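Two grippers, one arm, eight blocks

By our workshop correspondent

Choosing a gripper from a data sheet is a poor way to spend a month's budget. The figures for stroke and force are easy to compare, and they say very little about what happens when the fingers meet a part that has another part leaning on it. For this issue we borrowed bench space at Takness, a small integrator that builds sorting cells for toy and stationery packers, and ran two parallel grippers on the same arm, over the same board, with the same controller settings.

The first was the Selar, an electric unit with flat aluminium fingers and force control in the fingers' own drive board. The second was the Gondton, which is cheaper, driven by air, and supplied with moulded rubber pads. Both bolt to the standard flange. Changing from one to the other took 15 minutes, most of it spent on the air line and on teaching the tool centre point again.

Perihan Güler runs the test bench. Her rule is that nothing on the controller changes between grippers except the tool file. Approach speed, descent speed, lift height and the pause before closing all stay as they were. "If you tune for each one, you end up comparing how patient you were," she told me.

Isolated parts caused no trouble. Both units picked cylinders from any angle, as one would expect from parallel fingers on a round part, and both handled cubes once the camera had found the faces correctly. The Gondton was quicker to close. The Selar was slower but reported its finger position on every pick, so the controller could tell a held part from a missed one without a second look from the camera. Takness counts that as a real saving in cell time, though a packer with a weigh scale downstream may not care.

The triangular prism was harder. With two flat fingers there is no pair of parallel side faces to close on, so one finger lies along a side and the other meets a corner. The Selar turned the part as it closed, then held it. The rubber pads of the Gondton gave way slightly at the corner and turned it less, and on this shape it was the better tool. Stars behaved in much the same way. Güler's preferred grasp puts one finger across two points of the star and the other on the point opposite, and both grippers could manage it provided the angle from the camera was good. With a bad angle the Selar stopped early and reported a width that matched nothing in its table. The Gondton closed on whatever was there and lifted it crooked.

Finger thickness matters more than either maker suggests. The Gondton's pads add bulk on the outside of the finger as well as the inside, and in a tight group that bulk has to go somewhere. We tried a third set of fingers on the Selar, cut by Taner Kocabaş from spring steel and tapered at the tip. They slipped into gaps that the standard set could not enter. They also bent when driven into the board during a badly taught descent, which cost us 2 hours and one of the pair.

The vision side was kept plain: one fixed camera, colour segmentation, and a shape fit on each top face. It separates two colours in contact without difficulty. Two parts of one colour side by side are less reliable, and the fit sometimes returned a single outline with a centre in the wrong place. Kocabaş has written a small routine, called Vishwakarma on the Takness server, which ranks the parts by free space on either side and sends the arm to the easiest one first. With the routine switched on, the difference between the grippers narrowed. With it off, the Gondton pushed more parts than it picked.

Prices will shift before most readers place an order, so we leave them to the makers. For mixed shapes in open trays, the Gondton is adequate and simple to maintain. For crowded trays we would take the Selar and budget for thin fingers, with a spare pair in the drawer.

Crowded starts are where the next round of tests will be spent, with a softer descent and a force limit on the wrist. Güler wants every run to begin from a tight group on the bare maple board, with no spacing done by hand. In a layout like the one photographed for this article, the blue cube at the right of the heap is the pick she would try first, with its outer side clear, and the red cylinder in the middle row is one she would leave until its neighbours had gone. The tapered fingers will be remade in thicker steel before then.
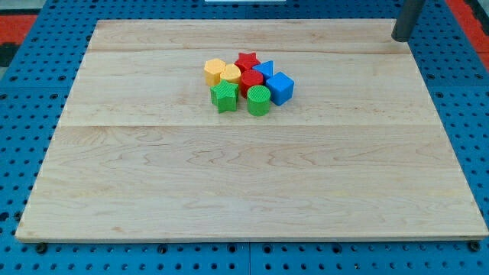
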